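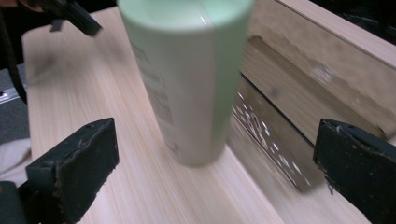
Handheld gripper demos vs. leader arm teleop for bottle pick and place
Forum: Manipulation / Teaching by demonstration

kingi_a
Posts: 214

Moving this out of the calibration thread at Brodie's request. Summary for anyone who wasn't in it.

Task: pick an upright bottle off a wooden surface, carry it, set it down upright. Demos recorded with the handheld gripper only, no arm in the loop. Policy is trained on the wrist view plus gripper width and relative pose. Total after filtering is 3193 episodes from five operators.

Deployment arm is the Cesteo. Approach is good. Failures are nearly all in the last few centimeters before contact: the arm arrives slightly rotated, one finger touches first, and the bottle tips away from it.

My current theory is approach speed. People move fast with a tool in the hand and a lot of the approach segments are smeared. I'd like opinions before I re-record anything.

fcostigan
Posts: 1087

What shutter time? If it's on auto indoors you have your answer. Lock it, raise gain, accept the noise. A noisy sharp edge trains better than a clean smeared one.

prendergast_b
Posts: 562

Disagree that blur is the main problem. We trained on far worse at Gilchrist and the contact phase was fine. Operators slow down before they close, so the last part of the approach is usually the sharpest part of the episode. Check pose tracking first. If your tracker drifts during the fast segment, the recorded relative pose is wrong by the time the fingers are around the object, and you get exactly the small rotation you describe.

Also, five operators means five wrist angles. Did anyone tell them how to hold it?

kingi_a
Posts: 214

Shutter was auto. Yes, I know.

Operators got a one-page sheet. It says keep the fingers level and close when the object is centered between them. It says nothing about yaw.

rawan_k
Posts: 340

Then split by operator and retrain on each subset before touching the camera. It costs you a day of compute. We did this for the Dristus shelf task and one operator accounted for most of the rotated arrivals. She was left-handed and nobody had mirrored the start position for her. Her demos were all valid, they just pulled the average somewhere the arm couldn't reach cleanly.

prendergast_b
Posts: 562

Second this. Also plot finger width at first contact against width at lift. With worn pads the two values spread out, and the policy learns to close to whichever number was most common.
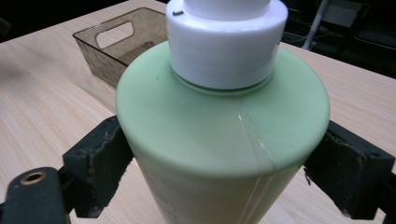 apirihi
Posts: 9

How long should the operator hold still after closing on the bottle before lifting it?

rawan_k
Posts: 340

Half a second is enough at normal recording rates. The pause lets the width signal settle and gives the policy a clean separation between closing and lifting. Much longer and you start seeing the opposite fault, where the robot grips the object and then stays there. If you already have long pauses, trim them in processing and leave the first few frames after contact.

fcostigan
Posts: 1087

I'd skip scripted pauses. They come out mechanical, every operator counts differently, and you are teaching a delay the task doesn't need. Record naturally and let the width channel do the work.

rawan_k
Posts: 340

That works with a force signal. Without one, width is all you have, and on a plastic bottle the fingers keep creeping inward after contact. I'd keep the pause.

apirihi
Posts: 9

Thanks. Follow-up: would teleop avoid all this? We have a leader arm in Prevville that hardly gets used.

prendergast_b
Posts: 562

Some of it. With a leader arm the joint positions come straight off the robot, so there is no tracker to drift and no unreachable pose in the data. The price is throughput. My own numbers for a bottle task were 45 demos an hour by remote control. The handheld tool was several times that, and new operators needed far less practice. Depth judgment is poor through a monitor as well, so you collect a lot of hesitant approaches.

I would use teleop for corrections. Run the policy, take over when it goes wrong, record the recovery.

fcostigan
Posts: 1087

Agree on corrections, for once. Thirty good takeovers near the failure point will do more than another thousand clean grasps.

kingi_a
Posts: 214

Update. Split by operator as Rawan suggested. Two of the five subsets give the rotated arrival, three mostly don't. Brodie's drift check was less clear: there is some, but it's in all five.

Dropped the two subsets, retrained, same start positions as before. Tip-overs went from 8 to 3 in 30 trials. Shutter is unchanged so far, so blur is not the whole story, though I'm locking it for the June recordings anyway.

fcostigan
Posts: 1087

Thirty trials is thin. And you changed the dataset size at the same time. Drop the same number of episodes at random and run it again before you credit the operators.

kingi_a
Posts: 214

Fair. Queued for tonight. Will post the random-drop result with the width plots — those still need relabeling, the axes are in raw encoder counts.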